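2026-04-08

I have finally sorted out the coffee corner, and I'm far too pleased about it! It all began in March, when I came home from Luddale with a second-hand table (£70, and worth every penny) and realised that none of my kitchen bits had a proper home any more. Coffee was in one cupboard, filters in another, and the grinder lived on top of the fridge where I could barely reach it.

So everything came out. I wiped down the shelf, threw away a tin of something very old, and put the coffee on the table while I worked out what should go where.
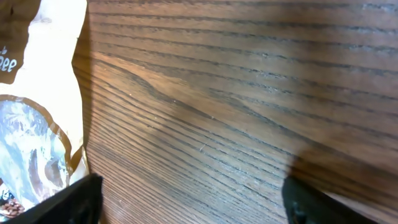
I do love the grain on this wood. There's a big swirl in it, with dark lines sweeping away on either side, and when the light comes across it I could stand there gazing until the kettle's gone cold. I had planned to cover it with a cloth – no chance now!

The grinder (my faithful Ukmont, noisy as ever) now sits at the back of the shelf with the filters beside it, and the mugs have moved down to the hooks. The shelf is only 58 cm wide, so the teapot has gone in with the baking things for the time being. Next job is the spice drawer, and I've already bought the labels.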